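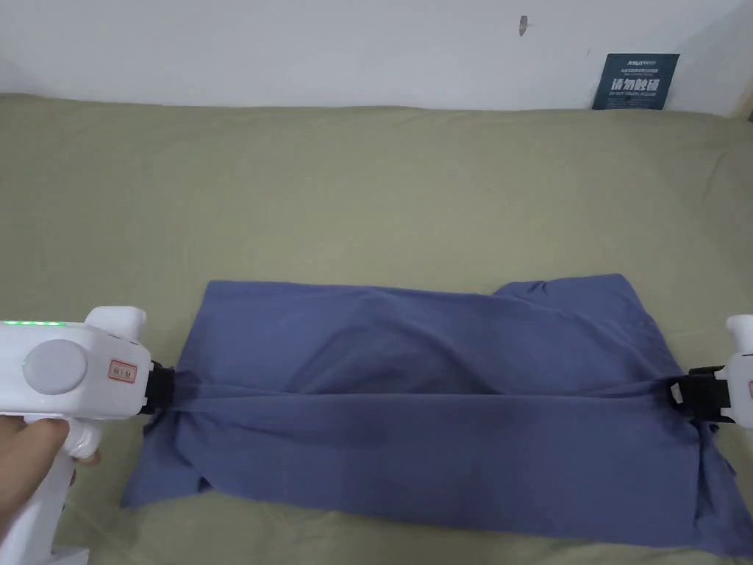

A garment pulled taut between the two handheld grippers, ready for the fold.

Brelosdale Cloth Handling Study: Gallery

The Brelosdale study asks a narrow question. If people show a robot how to fold clothes using grippers held in their own hands, does it help to have them pull the cloth tight before every fold? We call this step the tension hold. Our earlier demonstrations left it up to the person, and most people skipped it when they were in a hurry.

Youssra Ezzat ran the sessions, Mounir Ashour trained the models and Doaa Shawky scored the results. Ragnheiður Vídalín wrote the folding instructions that everyone worked from. The page was last updated on 11th July.

The grippers
Each person works with a pair, one per hand. The handle is a pistol grip, and the black jaw at the front closes on the cloth. A row of small green lights runs along the top edge of the left one. People needed a short practice before they stopped trying to use their fingertips. After that the main complaint was sore wrists, so we set a rest break after every 30 folds.

The pinch
Where the jaws close matters more than how hard they close. The instructions ask for opposite sides of the garment, level with each other. If one side is higher, the fold comes out on an angle and the bottom half has to be straightened afterwards. Ragnheiður rewrote this part of the instructions in December after watching the first group.

The ridge
Pulling the cloth from both sides gathers it into a ridge between the jaws. The garment at the top of the page has one running across its middle. The part above lies fairly flat, while the part below is looser and bunched up. We treat the ridge as the fold line. In the model's training labels it is marked as a single line from jaw to jaw, and the loose cloth isn't labelled at all.

The surface
All folding was done on olive-green fabric. We tried a bare tabletop first and the shirts slid when they were pulled. Fabric grips a little and keeps the upper half in place. It also wrinkles, and Mounir had to retrain an early model that was confusing wrinkles in the surface with the edge of a sleeve.

The garments
Cotton T-shirts in plain colours made up most of the set. We left out anything with buttons. Shirts were shaken out and dropped again between demonstrations so that no two started the same way.

What we found
We recorded 2000 demonstrations, half with the tension hold and half without. The model trained on the tension half made straighter folds on shirts it had not seen before. It was also slower, as it had learned to pause while the cloth was tight. On towels there was no difference worth reporting. Sleeves are still a problem for both models, mostly when one flips up during the pull and ends up on the wrong side of the fold.

What comes next
Nnamdi Akpan is repeating the work at our Plestier lab with long-sleeved tops and a shorter hold. The folding instructions and the scoring sheet are available from Doaa on request. Please tell her which garments you plan to use, as the sheet for towels is different.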